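4.2 Printed rooms as a stand-in for real ones

One of the real pleasures of this study was finding out how much of a room survives on a flat print. We used 113 prints of living rooms in the Heltomholm set and asked people at our Virkton site to talk about each one as if they might move in. They did so gladly and at length! Windows came up first in nearly every session, well ahead of seating, and people had strong feelings about panes, arches and what grew outside. Prints were laid out at any angle, and the talk flowed just as freely when a room lay on its side. 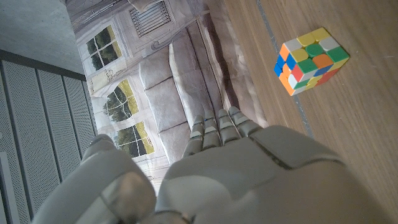

Figure 5. Printed interior with a gray sofa, white-framed windows, one of them arched, and a slatted vent grille.

Gaurav Nigam, commenting on an early draft, wrote that we were giving windows too much credit, and that a sofa sets the size of a room long before anyone looks at the light. We went back to the session notes with this in mind and were delighted to find support for both views. People who guessed at room size did lean on the sofa. People who talked about mood went to the greenery, and a few did both in one breath.

Small fittings deserve more attention than we planned to give them. Vents and wall molding drew about 100 remarks, many of them on the age of the house, and we return to these in Section 5.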